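Ostudholm Allotment Association
Minutes of the ordinary meeting held on Sun 8 August in the Fustino Room

1. Apologies
Apologies were received and recorded in the attendance book.

2. Minutes of the previous meeting
The minutes of the April meeting were approved with one correction. Under item 5, "north gate" should read "Nartey Lane gate".

3. Water supply
The meeting noted that pressure at the upper troughs remained poor in the evenings. It was agreed that hoses should not be left running unattended and that the supplier be asked to inspect the stopcock by the lane. A proposal to fit a second tank was deferred until prices had been obtained.

4. Plots and waiting list
There were 19 names on the waiting list. Plot 77 had been given up by its tenant and would be offered in two halves. Members were reminded that sheds and greenhouses require written consent before any work begins.

5. Accounts
The balance stood at £2000 after payment of the insurance premium. The accounts were accepted. Rents would remain unchanged for the coming year.

6. Boundary hedge
The hedge along the Flanalano side had grown over the public path. Cutting would wait until the nesting season was over. Cuttings are to be taken to the compost bays and must not be burned on site.
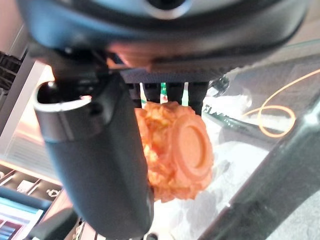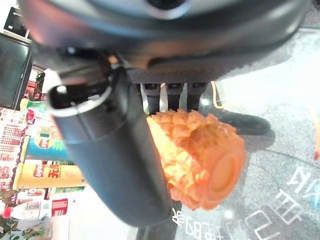

7. Autumn show
Classes would be as last year, with the addition of one for winter squash. Entry forms are to be returned to the secretary by the closing date shown on the noticeboard. Late entries will not be judged.

8. Any other business
A member asked whether the lane gate could be fitted with a new lock. Agreed, subject to cost.

The date of the next meeting will be posted at both gates.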